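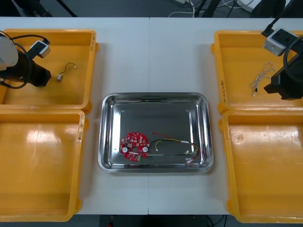
Kitting and Sorting Operator, Small Wire Harnesses

Reference: 995
Employer: Joraler Component Services
Site: Hundley
Department: Incoming Parts, Room 261
Reports to: Kaj Ragnarsson, Incoming Parts Lead
Type: Full time, first shift
Pay: $1,070 per week, paid every second Friday
Posted: September 2026
Start: October

Position

Joraler receives small electrical parts in mixed bags and bulk cartons, sorts them, checks them, and packs them into kits for two customer programs, Homia and Bach. We are hiring one operator for the sorting bench. Most of the shift is spent handling short wire harnesses, connectors, and small components with leads attached. The parts are light and easily tangled.

This is bench work. There is no soldering, crimping, or final assembly in this position. Applicants looking for assembly work should watch for separate postings from the Line group.

Bench layout

The sorting bench is a white table with yellow plastic bins set in pairs on the left and right sides and a stainless steel tray between them. The same layout is used for both programs. Operators do not rearrange the bins during a lot. The handwritten marks on the bin walls are for bench use only and do not replace the lot card.

Parts waiting to be handled are in the bins assigned on the work order. The tray is the working area. A part is moved to the tray, looked at, and placed in the bin named on the work order. If a part does not match anything on the work order, it goes into a hold bag with a tag. It does not go back to the bin it came from.

A bin with nothing in it stays on the bench until the lot is closed. Empty bins from a closed lot are wiped out and inspected before the next lot is opened. Small terminals and bits of wire tend to collect in the corners and have to be removed.

Duties

Open cartons and bags from the receiving shelf and compare the label with the work order.

Separate tangled harnesses by hand without pulling on the connector or the crimp.

Sort parts by connector type, wire color, and length. The current parts list has 152 part numbers across the two programs. You are not expected to memorize it. A printed copy with outline drawings is kept at the bench.

Check each part for the following: cut or nicked insulation, bent contacts, missing locking tab, wire pulled back from the connector, wrong exit direction, visible dirt.

Place rejected parts in a hold bag, fill out the tag, and enter the reject code in the log.

Build kits to the pick sheet, seal them, and place them in the outgoing tote.

Weigh finished kits and record the result. A kit outside the weight limits is opened and rebuilt by the same operator.

Clean the table, bins, and tray at the end of each lot and again at the end of the shift.

Handling rules

Pick up a harness at the middle of the wire or by the connector housing. Do not lift by the bare contacts.

Do not straighten a curled lead unless the work order calls for it. Several Homia parts are supplied with a set bend, and flattening it makes the part a reject.

Twisted bundles are sorted as one item. They are not to be untwisted for inspection. If the color of a wire in the bundle cannot be confirmed, use the bench magnifier, then ask.

Keep one lot on the bench at a time. Bach and Homia parts use connectors of similar shape and are not to be open together under any circumstances.

Parts that fall on the floor are rejects.

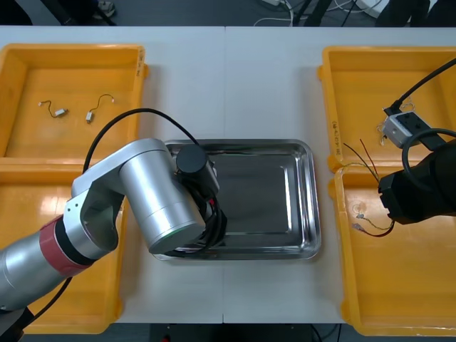 Two harnesses of the same part number can lie very differently in the bin, with one bent into an S and the next looped over itself. New operators often sort these as different parts during the first few days. The connector and the wire length decide the part number. The shape the cable happens to be lying in does not, except for the set-bend parts listed on sheet 2 of the parts list.

Glare is a known issue. The bins have a glossy interior and the tray is polished, so overhead light reflects from both. Pale connectors are harder to see against a bright patch. Tilt the part or move it to the other side of the tray before making a call on color. Matte inserts for the trays were tried in the spring and dropped after they shed fibers into the kits.

Output

The standard for a trained operator is 261 sorted parts per hour on mixed lots. It does not apply during the first six weeks. Rebuilt kits are not counted toward output. Speed is reviewed monthly and rejects found downstream are reviewed weekly. Of the two, the second carries more weight in the 90-day review.

Requirements

High school diploma or equivalent.

Able to read English labels, part numbers, and outline drawings.

Near vision of 20/25 or better, corrected or uncorrected, and a passed color test. The test is given on site during the interview visit and takes ten minutes.

Steady use of both hands for picking up and placing small parts. Tweezers are supplied, but most work is done with fingers.

Able to stand or sit at a bench for up to two hours between breaks. The bench is a fixed height. Adjustable stools are supplied.

Able to lift cartons up to 25 pounds from the receiving shelf.

Basic entry of numbers and codes on a tablet.

Useful but not required

Past work in kitting, sorting, inspection, electronics repair, sewing, jewelry, lab sample handling, or any other job with small items and written lot records.

Familiarity with wire gauge and common connector families.

Experience with a counting scale.

Schedule

Monday through Friday, 6:30 a.m. to 3:00 p.m. Thirty minutes unpaid for lunch and two paid breaks of fifteen minutes. Overtime is offered during the last week of the month and is voluntary for the first 90 days. No weekend shifts are planned for this position.

Training

Week one is spent with the parts list, the tag system, and practice bins. Practice bins contain scrapped parts with known faults. The trainee sorts a practice bin, the trainer checks it, and the result goes into the training record. Three clean bins in a row are needed before live work.

Weeks two and three are live work on Bach lots only. Bach has fewer part numbers and no set-bend parts. Homia lots are added in week four.

Training is paid at the full rate.

Work area

Room 261 is indoors, temperature controlled, and lit from overhead. Noise is low enough that hearing protection is not required. Gloves are nitrile and are changed at each break. Long hair is tied back. Rings, bracelets, and watches are removed before sitting down at the bench. Loose sleeves catch on harnesses and are not allowed. Smocks with fitted cuffs are supplied and laundered by the company.

Food and drinks stay in the break room, including water bottles with lids. Phones go in the lockers by the door. One earbud is permitted after training is complete.

Benefits

Medical and dental coverage from the first day of the second month. Ten days of paid time off in the first year, earned per pay period. Seven paid holidays. Safety shoe allowance, once a year, with receipt. Free parking in the north lot.

The pay rate is fixed for this grade and is not adjusted for experience. Operators who pass the Homia and Bach sign-offs may apply for Grade 2 after nine months.

How to apply

Send a resume or a one-page work history to the Hundley front office, attention Kaj Ragnarsson, with reference 995 in the subject line. Paper applications are accepted at the front desk on weekdays until 4:00 p.m. A cover letter is not needed. Please state the following in the message:

Earliest start date

Any shift limits

Whether you have done sorting, kitting, or inspection before, and with what kind of parts

Whether you need a stool, lamp, or other equipment different from the standard bench setup

Selection

Applicants who meet the requirements are invited for one site visit of 75 minutes. The visit covers the color test, a walk through Room 261, a bench exercise, and a short interview. The bench exercise is one bin of mixed harnesses sorted to a simplified work order. It is scored on correct placement and handling. It is not timed.

Wear closed shoes to the visit and bring reading glasses if you use them. Photo ID is checked at the desk.

Results are sent by email within five working days. Applicants not selected are kept on file for six months unless they ask to be removed. The same file is used for short-term cover, so please mention in your application if you would accept temporary work.

Questions about the bench work or physical requirements can go to Kaj Ragnarsson before applying. Questions about pay dates, benefits, and paperwork go to the front office.

Joraler Component Services is an equal opportunity employer. Requests for accommodation during the application or the site visit can be made by phone, by email, or in person at the front desk.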